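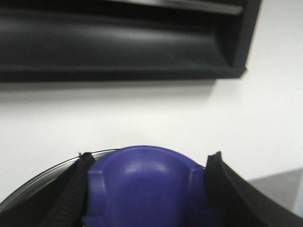 Did the free shuttle get people out of their cars?

We can't show that it did. Boardings were steady and the people who used the service liked it, but most of them appear to have been bus passengers, walkers or somebody else's passengers already.

Irkcombe–Hernine Shuttle Trial
Progress report to the Pulla Fund
Prepared by Comfort Bonsu, project lead
May 5, 2020

Where things stand

The shuttle began running in October, three return trips each weekday between Hernine and the Irkcombe town centre, with a stop at the medical clinic and another at the high school by arrangement. Bundgaard Coaches supplied the vehicle and drivers under the contract you approved. The service was suspended when the public health restrictions came in and has not resumed. Everything in this report covers the period up to the suspension.

Total recorded boardings were 1,814. The application promised a figure higher than that by the midpoint of the trial, and I would ask you not to read too much into the shortfall, or into the figure itself. I will come to the reasons under the heading on counting.

What the application said

The application, which I co-wrote and now wish we had worded with more restraint, made three claims. It said a free, predictable service would reduce car trips into the town centre. It said it would make it easier for Hernine residents without a car to get to medical appointments. It said that both effects would be large enough to see inside one year.

The second claim has some support. The first has none that I would be willing to defend in front of council. The third was optimistic even before the service was suspended, and it is now beyond rescue.

Ridership

Of the boardings recorded, 796 were on the mid-morning departure from Hernine and its return. That is a large share for one run out of three, and it lines up with clinic hours. The early departure was meant for commuters. It never attracted them. Drivers reported running it with one or two people aboard, and on some days with none.

We moved the early run forward by fifteen minutes after a request from two employers in the industrial estate. Boardings did not change in any way that could be told apart from ordinary week-to-week variation. One of the employers told me afterward that their staff start at different times and mostly have utes full of tools, something we might have found out by asking before we reprinted the timetable.

The afternoon run did better in term time than in the holidays. Students from the high school used it to get home after sport. This is a real benefit to those families, but it was not in the application, and the school district already pays for a late bus twice a week that leaves from the same corner. Some of our boardings are probably trips taken away from that bus. The district has been asked for its figures. They have not arrived.

Counting, and what is wrong with it

Boardings were tallied by the driver on a paper sheet, with one mark per person per boarding. For the first several weeks the sheets did not distinguish between outbound and return trips. A person who went to the clinic and came home again was therefore entered twice, and the application's target was expressed in people, not boardings. We cannot convert one to the other after the fact. Valbona Đorđević, who handled the data for us, tried three methods of estimating individual riders and got three answers far enough apart that I have left all of them out of this report.

She also found sheets where the tallies had plainly been filled in at the end of the shift. The marks were in even, tidy groups, all in the same pen stroke. I do not blame the drivers. They were being asked to drive a bus, answer questions, fold down a ramp and keep a tally. But it means the daily totals should be treated as approximate and the hourly ones ignored.

Bundgaard Coaches has offered an electronic counter at the door for any resumed service. The price quoted is reasonable. Counters of this sort also count a driver stepping out for air and a parent lifting a stroller on and coming back for the toddler, so I would want a month of paper and electronic counts side by side before relying on it.

The household survey

We mailed a two-page survey to up to 1,000 households in Hernine and along the route. We received 186 completed forms. The response rate is not unusual for an unsolicited mailing, but the people who wrote back are unlikely to resemble the people who didn't. Respondents were older than the census profile of the area, more likely to own their homes, and much more likely to have already heard of the shuttle.

Among those who had used it, nearly everyone said they were satisfied or very satisfied. I would expect that from people riding a free bus they had chosen to catch. The question I care about asked how they would otherwise have made their most recent trip. The commonest answers were a lift from a relative or friend, the regional bus, and not going at all. Driving themselves came a distant fourth.

The "not going at all" group deserves attention. Several wrote in the margins, and a few of those notes were hard to read without feeling that the shuttle was worth having. One woman had been putting off a follow-up appointment because she did not like asking her son-in-law for time off work. A man used it to visit the library after his licence was not renewed. These are good outcomes. They are also a handful of letters from people with a reason to write, and I have resisted the suggestion that we put them at the front of the report in coloured boxes.

Traffic and parking

The application proposed measuring car trips with the council's parking data. This was a poor choice. The council reports parking revenue, which depends on fees and enforcement as much as on cars, and it resurfaced the main lot partway through our trial and closed half of it. Revenue fell. A draft press statement credited the shuttle with the drop. I asked for that line to be removed and it was.

We have no usable measure of traffic before the trial. Even a single week of tube counts on the Hernine road in September would have given us something. It was cut from the budget to pay for signage.

Spending

The grant is underspent because of the suspension. Vehicle hire and driver wages stopped when the service did, with a standby fee payable to Bundgaard Coaches under the contract. I argued against that clause at the signing and was told it would never be triggered. The fee is being paid. A full statement is attached separately by our accountant.

Signage cost more than planned. Two shelters' worth of timetable panels had to be replaced after the time change described above, and a third had the wrong season's hours printed on it. Marketing came in under budget, chiefly through our deciding not to run the second round of radio spots. The first round produced no visible change in boardings, and three of the callers it generated wanted a shuttle to a different town.

Clinic access

This is the part of the trial I would keep. The clinic's front desk agreed to note, with no names attached, when a patient said they had come by shuttle. Their notes and our mid-morning tallies move up and down together reasonably well, and the clinic staff had no stake in the result. The clinic manager believes missed appointments among Hernine patients fell over the winter. She may be right. They also introduced text message reminders over the same winter, and I know which of the two I would bet on if pressed.

Sorting one from the other would need appointment records by postal code for at least a year before the trial. The clinic is willing in principle. A privacy review comes first, and the person who does those has, understandably, other work at the moment.

What we propose

We do not think the service should resume on its old timetable when restrictions lift. The early run should be dropped. The mid-morning run should continue and be extended to a second return time, so that a patient whose appointment runs late is not left waiting most of an afternoon. The after-school run should be discussed with the district before another dollar is spent on it.

We also ask for permission to move part of the unspent vehicle budget into measurement: a baseline traffic count, the door counter, and a short phone survey that reaches people who do not return mail. If the Fund would prefer that the money be returned, we will return it, and I would understand the decision.

On the wording of any public announcement, my request is that the reduction in car trips not be mentioned. I have seen the phrase in two newsletters already this year, neither of them ours, and both gave this project as the source.

Still outstanding: the school district's late bus figures, the clinic privacy review, Bundgaard's written quote for the counter, and a decision on whether the standby fee can be renegotiated. I will send each on as it comes in.

Comfort Bonsu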